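Search this site Enter keywords Go

Hand-held gripper check, start of shift
September, by Zane Jaunzems

Right, this is the list I run through before anyone at Plollia starts collecting, with my own grumbles added. We're after 2,000 good recordings for the Gistberg set and we've got 1,210, so I'd love to lose fewer to silly faults!

1. Marker on the finger
Checked, OK. Flat, clean, no lifted corners. Please don't wipe it with the blue spray (it goes cloudy and then the tracking wanders). Dry cloth only.

2. Pads
Press the V-shaped pad with your thumb and have a look at the mesh for tears. One tiny nick on unit B, left as is, but I want it looked at again next week. Haugen sent spares and they're in the top drawer.

3. Finger travel
Open and close ten times. Unit A squeaks a bit on the way back. It's fine to use, just annoying.

4. Floor and walkways
Needs action. I know, I go on about cables every single time, but you're watching your hands when you record and you really don't see your feet. There's a white one running across the floor on the staircase side and a black one near the office chair. Tape them down or move them, and keep the bottom of the stairs clear while you're at it.
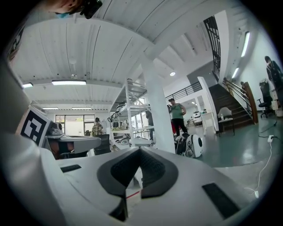 5. People nearby
Say "recording" out loud before you start, and wait for whoever's closest to answer. We binned 353 takes in the last batch, and 235 of those were somebody walking through the middle of a grasp. Such a waste of an afternoon!

6. Masks and head straps
Masks on for the whole session. Do the strap up snugly but stop if it pinches, and swap over after twenty minutes even if you feel fine. I got a cracking headache in the Nurkammont trials from not doing this.

7. Storage and battery
Card empty, battery over half. Unit B was at a third this morning so I've put it on charge, don't take it before 11.

Result: OK to start once item 4 is sorted. Come and find me when the tape's down and I'll sign it.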